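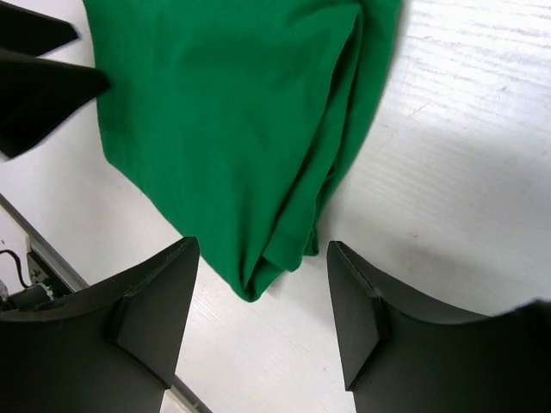
Manipulation bimanuelle de textiles : Holzer publie les résultats de la méthode Hukarness

Ledham, le 27 avril 2024 — Holzer annonce la publication d'un rapport technique consacré à Hukarness, une méthode d'apprentissage par imitation pour le pliage de vêtements à deux bras. Les travaux ont été menés au laboratoire de Ledham, avec le bureau d'études Tukent pour la partie commande.

Le pliage d'un vêtement froissé reste difficile à automatiser : la géométrie de l'objet change à chaque prise, et les bords utiles à la saisie sont souvent masqués par les plis. Hukarness sépare la tâche en deux niveaux. Un premier module propose des paires de points de préhension à partir des vues de poignet et d'une vue fixe ; un second génère les trajectoires coordonnées des deux bras par segments courts, recalculés après chaque contact.

Le modèle a été entraîné sur 1591 démonstrations téléopérées, réparties en 4 catégories de vêtements. L'évaluation porte sur 50 essais par catégorie, à partir d'une configuration initiale froissée, avec 3 tentatives de saisie au maximum par essai.
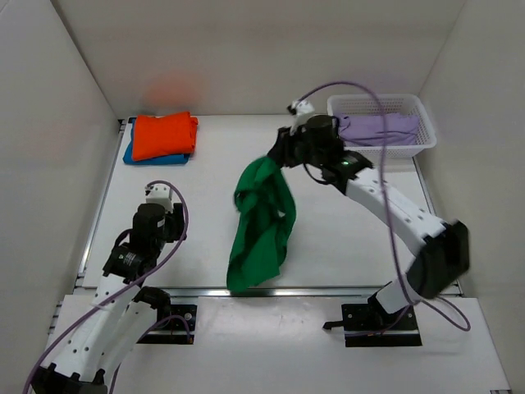
Cellule à deux bras : tissu vert tenu par le bras droit, chemises pliées orange et bleue à gauche du plan de travail.

Les principaux gains concernent la phase de dépliage. La proposition conjointe des deux points de préhension réduit le nombre de reprises par rapport à une sélection indépendante pour chaque bras. Le pliage final progresse moins nettement — l'alignement des ourlets demeure la première source d'erreur, en particulier sur les mailles souples.

Le rapport décrit également le protocole d'étalonnage des caméras et les critères de notation des essais. Les vêtements à fermeture rigide n'ont pas été testés.

Le code d'évaluation sera mis à disposition en juin. La publication des données de démonstration est à l'étude.

Contact presse : service communication de Holzer, Ledham.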